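Teaching a hand-held gripper to tidy cables, part 2: coiling and pinching

If you followed the first part you'll have a working gripper by now, with the finger plates on and the trigger moving freely. Mine lives at the shared workshop on Drestley Street, and I've spent more evenings than I'd like to admit picking things up with it and putting them down again. Cables are the fun bit, so put the kettle on and let's get into it.

Start with a soft, fairly heavy cable. Thin ones spring open the moment you look at them, and you'll get cross. Wind yours into a loose loop a bit wider than your palm, and leave the plug lying on the outside where you can see it. Don't tie it! I know it's tempting, but a tied coil teaches you nothing about how hard to squeeze.

Lay the coil on a clear patch of bench and bring the gripper down over one side of it, so the fingertip pads land either side of the strands. Close slowly. You want to catch the whole bundle, and if one strand slips out underneath, open up and go again.

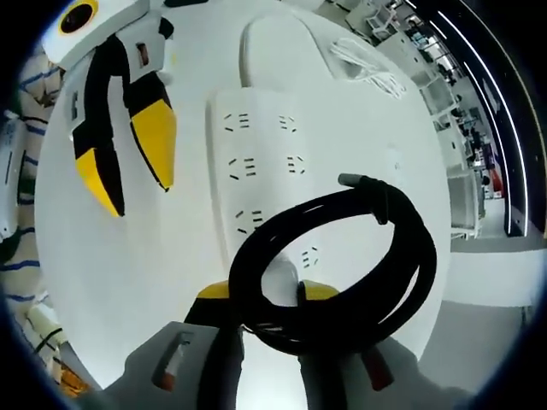 Once you've got hold of it, lift it a hand's width and wait. A good grip lets the loop hang and settle without the strands creeping through the pads. If they creep, my friend Mererid Skyrme swears by wiping the pads with a damp cloth and letting them dry before you touch the trigger spring (I went straight for the spring the first time and spent a whole night undoing it).

Now carry the coil across the bench and set it down flat. Go gently, open the pads all the way, and only then back the gripper off. Pulling away too early drags the top strands along and you're left with spaghetti.

I do 19 lifts in a sitting and then stop, as my wrist has had enough by then. Save each recording as you go. I name mine by object and colour, so "cable black 6" is easy to find later, and I keep the dropped ones in their own folder in case I want them.

Next time we'll try plugs and sockets, with everything switched off at the wall, of course. Wagner Brandão has promised to lend me his finer fingertips for that one.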